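# Narley Branch Library: Collections and Circulation Meeting, January 2021

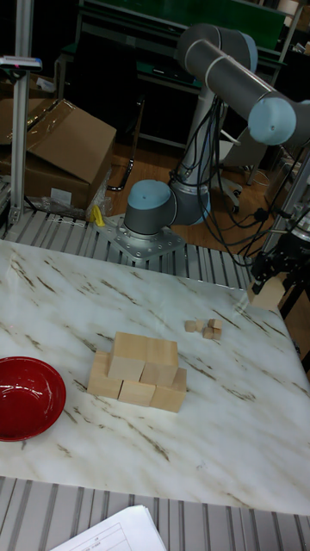 *Minutes recorded by Helju Hunt. Chair: Amra Jurić.*

**Present:** A. Jurić (chair), H. Hunt (minutes), representatives of Circulation, Cataloging, Children's Services and Facilities.

**Apologies:** Interlibrary Loan. Written report received and taken under item 4.

## 1. Previous minutes

Accepted with one correction. Under "Periodicals," the retention period for regional newspapers should read 2 years. The spine labels for the bound volumes were printed from the correct figure and do not need to be redone.

## 2. Catalog migration

Cataloging reported that the test load from Folance to Cornov is complete. 1000 bibliographic records were loaded. Of these, 7 failed validation. All seven carry a local note field that Cornov reads as a control field. The field will be remapped and the same set loaded again before any further records are sent.

Item-level holdings loaded cleanly. Call numbers with a trailing volume designation display correctly in the staff view but lose the final space in the public view. The effect on shelf-list sorting is not known. Cataloging to print a shelf list for the oversize section and compare it against the shelves.

Patron records were not part of the test. Ms. Jurić asked that no patron data be moved until the expiration dates have been checked. Circulation noted that cards extended last year have two different dates on file, depending on which desk processed them. Agreed that the later date applies.

Discussion of whether to keep Folance readable after the changeover. Facilities pointed out that the old server shares a power supply with the public printers. Decision: read-only access to be kept until the end of April, then reviewed.

**Action:** Cataloging to remap the note field and repeat the test load.
**Action:** Circulation to produce a list of cards with conflicting dates.

## 3. Returns and quarantine shelving

Returned items are being held on the carts in the workroom before check-in. The carts are labeled by date of return, but the labels face the wall when the carts are parked. Labels to be moved to the end panels.

Fines do not accrue during the holding period. The current system has to be backdated by hand for each batch, and two batches were missed. The affected accounts have been cleared. Cornov allows a default backdate to be set by location; Circulation prefers to set this at the book drop only, so that items handed in at the desk are unaffected. Agreed.

The outside book drop is sticking. Facilities has adjusted the hinge once. If it sticks again the flap will be replaced.

## 4. Interlibrary loan (written report)

Courier service continues on the reduced schedule. Priedītis has changed the size of its shipping totes, and the new totes do not fit on the lower shelf of the receiving bench. The shelf is to be lowered by one notch. Borrowing limit per patron remains at 5 open requests. A proposal to raise it was deferred until the full courier schedule returns.

## 5. Weeding

Reference weeding is finished through the 600s. Travel guides are next. Ms. Hunt asked whether superseded editions should be withdrawn automatically. No agreement was reached. Children's Services objected to any automatic rule that would also catch atlases, which are still used for school projects. To be carried over, with circulation figures for both groups.

## 6. Any other business

Staff are reminded that withdrawn items must be stamped before they leave the workroom. Several unstamped items came back through the book drop.

The east side reading lamps are on a separate breaker. Facilities will mark the panel.

## 7. Next meeting

Date to be circulated by the chair. Items for the agenda to Ms. Hunt in writing.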